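The right hand stopped again at cycle 863

30 Sep 2019

I had planned to write up the Ganumov controller swap this week. It will have to wait, as the right hand faulted on the plate task and took most of my evening.

The log gave error 1058, loss of signal at the wrist. After that the left arm carried on for two more seconds with its half of the routine before the watchdog cut in. That bothers me more than the fault does. If one side drops out, both should stop.

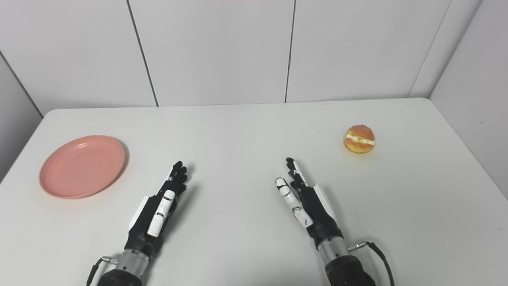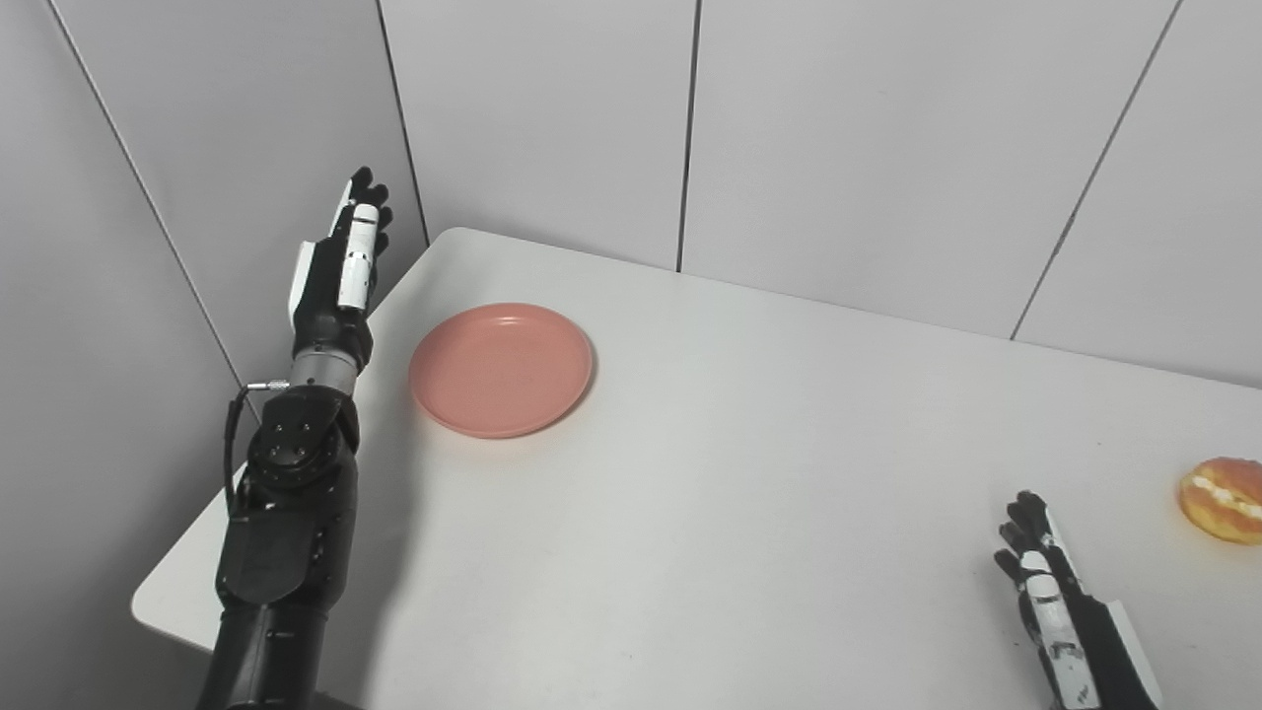

Both hands upright, pink plate and filled bun on the table.

I suspected the cable first and reseated the connectors on both wrists. The fault came back. Wiesława Pawlak then read through my config and found that the stop signal was only mapped to the side that raised it - my mistake, copied over in March from the old Szulc setup.

The mapping is fixed now and I tested it by pulling each cable in turn. Both arms halt. The signal loss itself is still open. Edmund Szczepańska is lending me a spare wrist board, and until it is fitted I am running at low speed with the stop button in reach.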